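Notes from the Humadach open day, 23 Dec 2020. Short thread. I went for the bimanual manipulation cells and skipped the talks.

Setting: Trestero building, ground floor. Sign-in, visitor badge, then straight through to the lab. Groups of 12 at a time, which was the right size. Everyone could get close to a cell and still hear the operator.

The cell I spent most of the hour at has two arms on a shared rail, facing a marble-pattern work surface with a white tiled enclosure on three sides. The task on the schedule was bag packing and unpacking with household objects.

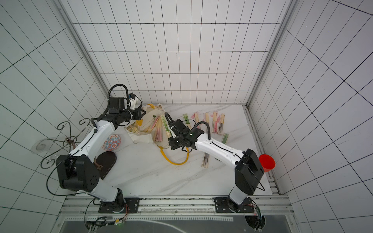
Left arm at the tote bag, right arm just beside it, chopstick packets in and out of the bag.

The bag is the hard part. A canvas tote has no fixed shape, so any plan made from the last view is out of date once a finger touches the opening. The operator said most of their failed runs start at the rim of the bag, before any object is picked up.

Paper-wrapped chopsticks are a good choice of test object. Thin, light, low to the table. Close the jaws a little high and you get air. Close them a little low and you are pushing on the tabletop. I would like to see more labs use them in place of foam blocks.

Asked about the wrist cameras. Answer: the overview camera decides where to go, the wrist view handles the last stretch before contact. They tried running on the overview alone in May and went back to using both within a week.

Calibration between the two arms is checked every morning and again after any collision. It takes 3 minutes if nothing has moved. I asked what happens if something has moved. Longer - no figure given.

On data: the task set has 539 recorded runs so far, counting the failures. They keep the failures and label them by the step where things went wrong. Good practice, and rarer than it should be.

Object choice came up in the Q&A. The set mixes rigid items with ones that fold, slide or have loose parts attached. A folding fan with a tassel is on the list. The sticks are easy enough to grip, but the tassel can end up between a finger and the thing you meant to hold. 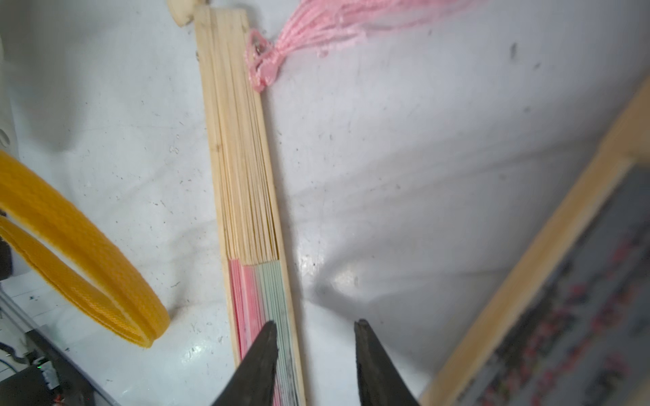 Same issue with straps and any other loose end. The planner they use, Girnedden, treats each object as one solid shape for grasp selection. It has no idea that part of the object can trail behind. They know this and it is next on the work list.

Someone in my group asked about speed. The arms run well under their rated limit for this task, by choice. The operator's position was that a slow run you can learn from beats a fast one you have to repeat. No argument from me.

Complaints: the handout listed the wrong software version, and the screen with the live camera feeds was angled away from visitors. Both easy to fix.

The next visitor session is at the Gallagher site, with 2 cells running side by side on the same task. Registration is not open yet. I will post the link here when it is.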